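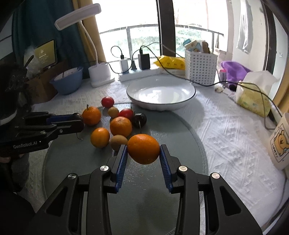 Notebook 13, p. 89

31st January

Fruit task, two-handed version. Table by the window again, gray-green mat on the white cloth, dish behind it. The job is to move produce from the mat to the dish, one piece at a time, either hand. Target for the Avram set is 500 good episodes of this task. Running total for all table tasks stood at 2245 before I started today.

Rules I worked to, so that whoever takes the next block does it the same way:

Start with both grippers open and off the mat.
Close slowly. Stop when the pads hold, don't squeeze further.
One hand moves at a time unless a piece rolls. If it rolls, use the other hand to stop it and carry on. Keep the episode.
If a piece goes off the table, throw the episode out.
Touch nothing with bare fingers between start and stop.

The big orange fruit goes well. It is a bit wider than tall, and with a blue pad on each side it sits low between the jaws and stays put. I tried picking it up from the ends first and it turned in the pads. Across the sides is better. Put that in the sheet.

Mandarins are fine apart from the one with the stem. If you come at it from above the stem gets to the pad before the fruit does. I came in from the left with the left gripper held nearly flat and that worked most times. Mark these "side approach" so they can be pulled out later if the Wollport people want top grasps only.

The two small brown ones are hard. They sit close in to the larger fruit and the jaws want to take both. I moved the neighbor first in most episodes, which makes a longer episode but a cleaner one. Need to ask whether moving a neighbor counts as a step or as part of the pick. The label list from May has nothing on it. For now I am writing it as a separate step.

Tomatoes: two red, one nearly black. The dark one has a strong shine on top from the window. When I ran the Anari tracker on the first batch it lost that tomato in 13 episodes, always when the hand crossed in front. The red ones it kept. I would leave the dark one in. Kitchens have dark things in them and we are short on that. But it should not be in every episode, so swap it out for half the next block.

Light. The window is very bright behind the table and the far side of the room washes out. The mat and the fruit are still readable, so I left the curtains as they were. Next block with them closed and the desk lamp on. Log which is which, the last person didn't and we had to guess from the shadows.

Background. I did not clear the table. Basket, tissues, cup, power strip and chargers all stayed where they were. The Cutarton set was done on a bare table and the policy trained on it went wrong as soon as there was a box near the dish. Do keep an eye on the black cable at the back, though - it hangs across the dish, and a wide swing with the right hand could catch it. Tape it down before the next block.

Layout. Shuffle the fruit every five episodes. I got lazy toward the end and the group drifted to the upper left of the mat and stayed there. Those episodes are usable but too alike. Next time start some with fruit at the near rim and at the right, and one or two with a piece already in the dish.

Hands get tired before the batteries do. Right thumb sore by the last batch, and the closes got jerky. Shorter blocks from now on.

To do:
tape cable
ask about neighbor moves
write side grasp into the sheet
wipe pads
copy today's episodes to the second drive, check the count against the log before deleting anything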